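Leave the Spare Fingers on the Table

I have looked after the small two-arm cell at Fukik for a little more than a year, and in this time I have had the same disagreement with almost every person who came to work on it. They want to make the table tidy. I want them to stop.

Let me explain which table I mean. The cell is two arms on a black rail, fixed over a wooden top made of long planks. The fingers of the grippers are printed by ourselves, mostly in white and orange plastic, and they wear. The ribs become smooth, the tip gets a small crack near the root, and one morning the arm drops a thing it has picked up a thousand times before. Then somebody must change the finger.

The rule in our old manual, which came to us from the Pomport site together with the rails, says that all parts and tools must return to the cabinet before the arms are switched on. I understand who writes such a rule. It is a person who has seen a screwdriver fly. But the manual was written for a closed machine with big motors, and our arms are slow and light. When the cabinet is at the other end of the corridor, the rule has one effect only: people delay the change of the finger until the end of the week. 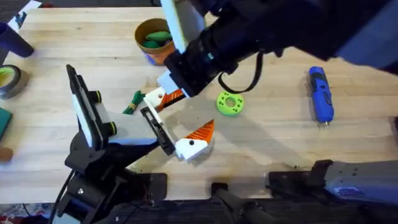

I counted this last winter, as it was the only way to win the argument. Between two services we changed fingers 75 times. When the spare was in the cabinet, the cell stood still for half an hour or longer, and a big part of this was walking and looking. When the spare was beside the arm, it was six minutes. I did not choose the good days. I wrote down every change in a school notebook, also the ones where I was slow myself.

My colleagues from Mekeck, who service the same type of cell, answer that loose things on the table disturb the work. They are partly right. A wrist camera sees everything, and an arm that has learned on an empty table can become confused by a roll of tape. But I ask them, where will this arm work later? If it can only work on a table where there is nothing else, I do not call it ready. I prefer to learn about the problem here, with my hand near the stop button.

There is also the matter of calibration. After a new finger is on, the tip is never exactly in the same place as the old one. It may be half a millimetre, and you do not see it with the eye. We do a short check: open, close, touch a known block, open again, and then we pick some small object and put it down on a pegboard. If the tip comes too low we hear it before we see it. I do this check with both arms, even when only one finger is new, and I do it slowly. Younger technicians find it boring and they skip the second arm. I have learned to stay in the room.
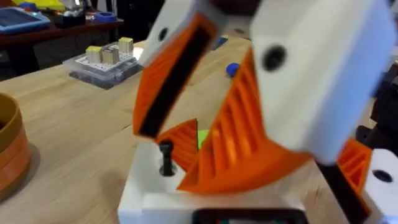

What I do ask for is a limit. The things which belong to the repair have a side of the table, and the way of the arm stays free when it runs at full speed. Cables must have a loop long enough for the wrist to turn, and the loop must be looked at every Wednesday, also when there is no complaint. The rotary tool is for cleaning the edges of a fresh print, and its plug is pulled before the arms get power. On this last point I am as strict as the old manual.

Some people tell me the real answer is better fingers. Kramer offered us a metal pair for 1,290, with a rubber face you can exchange. They are beautiful and I held them for a long time. But a metal finger does not break when the arm pushes it into the wood; something more expensive breaks behind it. A printed finger is cheap, and I like that it is the first part to give up.

So I have crossed out the paragraph in our copy of the manual and written my own in pencil. The next person may rub it out, if they bring a notebook with their own numbers.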